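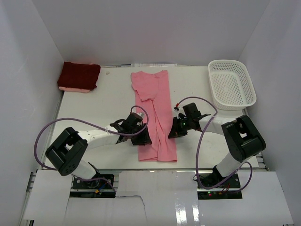

Pink top on the table, with a dark red towel folded in the corner

Dotia Clothes Share
Progress report to the Taltent Fund
Jan 26, 2024

Thank you, first of all, for your patience over the date of this report, and for the kind note that came with the second instalment of the grant. It was pinned up by the kettle for weeks and cheered us all up during a very wet autumn.

When we last wrote, in July, we had only just moved out of the old chapel room and were still working from boxes. I am glad to say we are properly settled at Lahtinen House now, with a front door people can find and a ramp that a double buggy will go up without anybody having to lift it. The move took longer than we had allowed for, mostly on account of the heating - the boiler failed its inspection and the landlord had to wait for a part - and we lost the best part of a month of opening. We put a notice in the library and another at the surgery, but I know some families made the journey for nothing, and we are sorry about that.

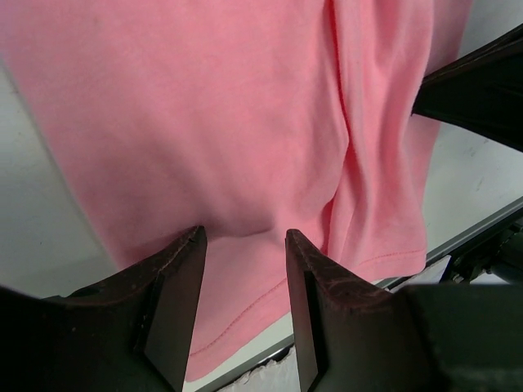
Since reopening we have found that the evening session is far busier than the morning one, which we had not expected at all. Parents on shifts come in after tea, often with the children already in pyjamas, and they tend to stay for a chat. The morning is quieter and suits our older visitors, who like to take their time over the coats and sit down between rails. We would like to keep both going if we can, although it does make for a long day.

In the period covered by this report we gave out 1113 items of clothing and bedding. Winter coats and school shoes went fastest, and we ran out of shoes in the middle children's sizes well before Christmas. Baby clothes, on the other hand, we could do with rather fewer of. People are wonderfully generous with them, and we now pass the surplus on to the toy library at Boter, who collect it whenever their van is this way.
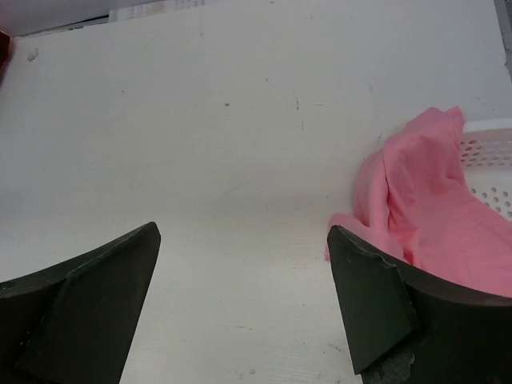
White tabletop with a few scuffs

On the money side, we are still within budget, though the shape of the spending has changed a little. You may remember that £900 was set aside for new rails and shelving. We were given the rails by a shop that was closing down, so with your agreement (thank you again for answering so quickly) the greater part of that went on the washing machine and on having the plumbing seen to. The old machine had been leaking under the lino for longer than we care to think. What is left will go on shelves for the back room once the damp patch has been painted over.

We did not manage the mending evenings we promised. We held 2 of them, both very enjoyable and both poorly attended, and I think the trouble was that we put them on the same night as choir practice. We have another ten pencilled in between now and the summer, moved to a different night, and the sewing shop has offered to lend us a second overlocker for as long as we need it. 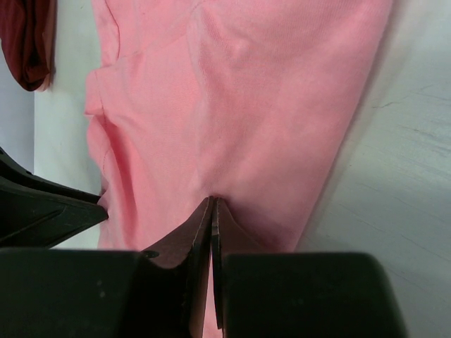

DOTIA CLOTHES SHARE | SORTING AND MENDING TEAM

A word about transport, as you asked about it specially. The bus from Boter no longer comes past the end of our road, and the walk from the new stop is uphill and badly lit. Several regulars have stopped coming. We have started a small delivery round for people who telephone beforehand, using our own cars, and the petrol has so far come out of the tea money. If the round carries on growing we shall need to ask for help with it, and we would be grateful for your advice on whether that should be a fresh application or a change to the present one.

Full accounts are attached separately, along with the insurance certificate for Lahtinen House. You would be very welcome to visit - the evening session is the one to see.

Recent items
Winter opening hours at Lahtinen House
Children's shoes wanted, all sizes
Mending evenings: new dates
What we can and cannot accept
Report to the Taltent Fund, July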